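4.3 Bimanual Transfer of Deformable Items

We evaluated the wrist-view policy on a dough transfer task, in which one arm carries dough balls to a steel pot while the other holds position nearby. The training set contained 1,240 demonstrations, 19 of which were removed after a check of gripper timing by the second annotator. Each policy was trained for 500 epochs with the Blöndal encoder frozen. Following Vidal and Deligiannis, we predict the release point from the wrist streams alone and run no separate pose estimator. Removing the idle arm's stream led to 7 additional early releases, mostly when the pot rim hid the target from the carrying arm. Figure 6 gives a view from the idle arm. 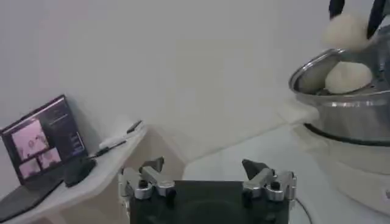

Figure 6. Wrist view from the idle arm, jaws open. The other gripper (top right) holds a dough ball over the pot, with one already inside.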